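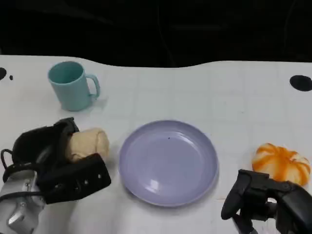 The report said the hand had let go. Tyyne Nurmi read that sentence twice, crossed out "let go" in pencil, and wrote "was told to let go, by what?" in the margin. Then she put on her coat and went down to see the thing for herself.

She had worked for Vainio long enough to have a low opinion of incident reports. They were written by people who wanted to go home. This one was dated 2023-01-04 and ran to a page and a half, most of it about the roll.

The task was called Breakfast. Left hand picks up the roll, carries it to the plate, sets it down. Right hand waits. The mug and the pumpkin were there to be ignored. A machine that could ignore a pumpkin was worth money to Grivavora, who were paying for the work and had sent over a contract with the word "household" in it 16 times.

On run 700 the left hand had picked up the roll, carried it partway, and stopped. Then the right hand, which had no part in the job, had closed. It had closed on the sleeve of a technician named Steltden, who had reached in to straighten the plate.

"It was only the sleeve," Steltden said. He was a thin man with a bandage on his wrist.

"What's the bandage?"

"That's from pulling."

Tyyne looked at the table. The plate was back on its spot and the machine was holding the roll again, because somebody upstairs had wanted the run repeated for her benefit. It held bread the way people hold a phone they've found in a restroom.

"Why did you reach in?"

"It was stopped."

"Who said it was stopped?"

He pointed at the screen on the wall. The screen said IDLE in green letters. It said IDLE now, too, with the roll pinched in the left hand and both motors humming loud enough to hear from the door.

"It always says that," Steltden said. "It says it between steps. You get used to it."

She wrote that down. She had a whole notebook of things people had gotten used to, going back years. A door that stuck at a cannery. A buzzer at a laundry that went off so often the crew had taped a sock over it. Nothing in there had ever been called a fault until somebody bled.

The software man arrived with a laptop and a theory. He was cheerful. The controller was called Tundavura, he explained, and Tundavura had learned from watching people, and people don't really do nothing with their other hand. They steady things. They brace. So when the left hand lost confidence in its grip, the right hand had tried to help.

"Help with what?"

"With the plate, we think. His arm was where the plate should have been."

"You think."

"It's the best fit to the log."

"Does the log say plate?"

He turned the laptop so she could see it. The log said 2923, over and over, down the whole page.

"What's 2923?"

"It's a sort of catch-all," he said, less cheerful.

Tyyne had heard a lot of machines described as helpful. It was a word that turned up around the second week of an inquiry, when the people who built the thing had started to miss it. Her brother-in-law's dog was helpful. It had helped a mailman into a hedge.

She asked for the stop button. There was one, red, a good size, on the end of a cable. The cable ran behind the table and up to a hook on the wall, twelve feet from where Steltden would have been standing. She walked it off herself in her winter boots.

"Who had the button?"

"It was on the hook," said Steltden.

"Who was supposed to have it?"

He looked at the software man, who was looking at 2923.

"We had two people on it until August," Steltden said. "Then they figured the runs were so clean."

"And since then, when it sticks, you go in."

"You'd never get through the day otherwise."

"How long does it take to shut down and start up right?"

"20 minutes. If it comes back the first time."

So there it was, or part of it. She didn't trust it yet, it had come too easily, and she had been handed an easy answer before by men who had a harder one in the drawer. One man standing where two used to stand would explain the bandage. It wouldn't explain why a hand with no job to do had closed.

"Run it," she said.

"With you there?"

"I'm behind the line. Give me the button."

The cable only just reached. Steltden went back to the wall and stood with his bad wrist held in his good hand. The software man pressed a key. The left hand carried the roll over the plate, lowered it, opened. The roll rocked and lay still. On the screen it said IDLE, then DONE, then IDLE.

"There," said the software man. "See, that's what it does. That's what it does all day."

"Again."

They ran it again. They ran it until the roll was shedding crumbs and the software man had taken off his sweater. It worked every time. By lunch he had started humming along with the motors, and she could tell he was writing his own version in his head, the one where a tired technician had leaned on something.

Tyyne didn't go to lunch. She had a cheese sandwich in her coat and she ate it behind the line with the button in her lap, in the quiet, the program finished and the laptop shut. The screen said IDLE. She chewed. She was thinking about the train, and whether she would have to stay over, and whether the hotel still had that smell.

The right hand closed.

It did it slowly, on nothing, next to the pumpkin. It stayed closed for a moment and opened again. The left hand never moved. She pressed the button so hard her thumb hurt, and the hum went out of the room.

When they came back she was standing at the hook on the wall, writing.

"Everything okay?" the software man asked.

"What was it helping with just now?" said Tyyne, and she handed him the pencil so he could put it down in his own words.

Contact the editors | Copyright, all rights remain with the author | Back to top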